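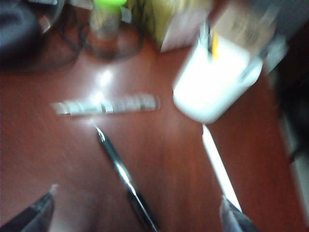 Week 8: Fairy Tales in Animated Film

Lecturer: Salamatu Akinola
Handout prepared by Viktória Kocsis

1. Where the stories come from

Most of the tales in our course were told aloud long before they were printed. When a studio takes such a tale, it must decide which version it follows. Our main film, Zeludance, uses a village collection of 1872, in which the miller's daughter has no name and speaks only two times. In the film she is called Dresska and she speaks in almost every scene.

2. What changes on the screen

A tale of 2 pages has to fill a feature film. The writers of Zeludance added a school, a talking goat and a rival, Baluyot. Please notice how the rival takes over the tasks which belong to the stepmother in the printed tale. The curse is also moved from the beginning to the middle, so the audience knows the characters before they are in danger.

3. Terms

Frame story: a story that holds another story inside it.
Helper: a figure who gives the hero an object or advice.
Reversal: the point where the luck of the hero turns.

4. For the seminar

Read chapter 8 of the course reader. Watch the film until the scene at the well and write roughly 160 words on this question: who is the helper, the goat or Baluyot? Bring your text on paper. Settimio Serra's group meets in the small room, all others stay here.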